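The lining inside the cup

Most disposable cups are sold as paper, and by weight that is fair. The wall is board, cut as a fan-shaped blank, rolled round a mandrel and sealed down one side. A separate disc is crimped in to form the base, and the top edge is curled outward to make the rim. Board alone would soften within minutes of meeting hot tea, so the inner face carries a thin film of plastic, usually polyethylene, put on while the board is still on the reel.

The film is what makes recycling awkward. An ordinary mill pulps newspapers and boxes in short cycles, and coated board does not give up its fibre in that time. It leaves the pulper in flakes and is screened out with the staples and tape. Mills that take cups run longer cycles at a higher consistency, then separate the film by screening.

The Prorkdale mill works in batches. It will not accept a load with more than 4 per cent liquid by weight, and a load that fails goes back at the sender's cost. Hornel, the haulier on the Saturday run, now tips cups over a mesh floor before baling. The fibre recovered is long and bright, and sells well — when there is enough of it.

Collection is the harder part. Cups are light and hold a great deal of air. Loose, they fill a van long before they trouble its axles, so nesting matters more than most offices suppose. A sleeve of 1,000 nested cups takes up a fraction of the space of the same number thrown into a sack.

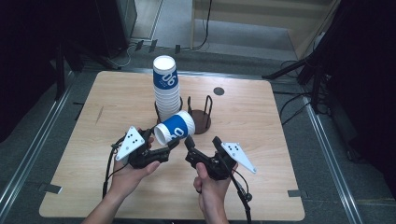 Photograph: Mabuza Pictures

Newer coatings try to remove the problem at source. Evo, a water-based dispersion barrier, is applied like paint and breaks up in a standard pulper. In trials at Prorkdale it passed the mill's screening test in June, on 2 grades of board. Heat sealing is less settled: the side seam needs a narrower temperature window than polyethylene allows, and older forming machines drift outside it. Of the 572 sample cups held back for leak testing, most of the failures were at the base crimp.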